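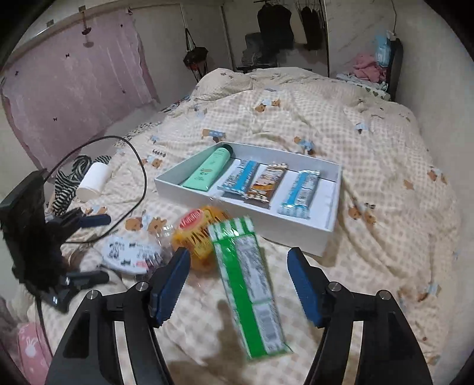

Put the rule where the hands are

Dec 21, 2023

Every few months somebody sends me a new best practice document for collecting manipulation data in homes. The last one was 56 pages. I read it on a bus, most of it, and I could not find one line that would help a person who is about to pack a gift box on a bed and has to decide what to do with the snack bar in the gripper.

So, a rant. Short one, I have a deadline on something else.

The rules we have are written for labs. Clear table, marked corners, objects from an approved list, lighting checked. Fine. I like labs. But the work moved into bedrooms and kitchens a while ago and the rules stayed behind. Take gift packing, our bread and butter this month. A white box, open, sitting on a duvet with bear faces all over it. Bottle on the left, laid diagonally. Wrapped bars next to it. Soft surface, shiny wrappers, a cable running over the covers. What does the standard say about a soft surface? "Avoid." Great. Thanks. People own beds.

At Prurimari we tried the 56 pages for real. Printed them, binder, the whole thing. By July the binder was holding a door open. What people used was a card somebody had taped inside the lid of the equipment case, 12 lines in marker, two of them crossed out. I want to argue that the card was the standard. The binder was paperwork.

What was on the card, more or less:

Fingers checked before every session. Pads seated, screws tight.
Know where the cable goes before you start.
Don't tidy the room. Don't mess it up either.
Place it, then let go. No dropping from height to save a second.
If you fumble, keep going. Mark it after.
Nothing with a name or address on it anywhere near the task.

That last one matters more than all the rest and it gets half a paragraph on page 41. Half a paragraph! Meanwhile there are 5 pages on file naming. I have nothing against file naming. But a mislabeled file can be relabeled, and a prescription label that went out in a shared set is out. Privacy goes first. Top of the page, big letters, and the check is done by the person who lives there, standing in the room, before anything gets recorded. Their clothes on the rack, their curtain, their stuff on the wall. They should get to say "not that corner" without having to give a reason.

Second gripe, the fumbles. Most guidelines want clean demonstrations only. Slip, redo, throw out the slip. I used to agree and I was wrong. Crinkly packaging slides. Light wrappers catch on the edge of a box. If your rule throws out every take where that happened you end up teaching that it never happens, and then everyone is suprised when the machine meets a candy wrapper and has no idea. Keep them. Label them. The draft Mevalon is circulating does allow this now, in an appendix, with a form. The form has too many fields but ok, progress.

Third, speed. A rule that says "move at a natural pace" is not a rule. Whose natural? I pack a box like I'm late for a train. Give people something they can check on themselves. Ours is: if the thing in your fingers is a smear on playback every single time, slow down. A bit of blur in the middle of a move, fine, things move. Smear at the moment of placing, not fine. Any teenager can apply that, no stopwatch.

I know the objection, I've had it from the Camacho people in 2 separate meetings. Without a detailed standard you can't compare data between sites. One team's bedroom isn't another team's bedroom. True. It isn't. But the detailed standard didn't fix this either, it only made everybody write "compliant" at the top of the sheet. I'd take a short list that's followed over a long one that's signed. And if you need to compare, write down what was different. Soft surface yes/no. Clutter yes/no. One gripper or more. Takes a minute.

Where I do want more rules, and stricter: the tool itself. Hand-held grippers get passed around, pads wear, someone swaps a finger and forgets to say. Nobody logs it. There should be a log that travels with the tool, not with the team. Pad changed, date, initials. The Arer pilot did it with a paper tag on a string, ugly, worked great. Make that mandatory tomorrow.

Also who gets to write these things. Right now the authors are people who clean the data. They should be in the room, sure. But put in someone who has knelt by a bed for an afternoon trying to get a bar to lie flat next to a bottle with two rubbery fingers and no feeling in them. Different document comes out. Shorter, probaly ruder.

Comments are open till I get sick of them. If your group has a card like ours, send it, I'm collecting them. Marker on cardboard preferred.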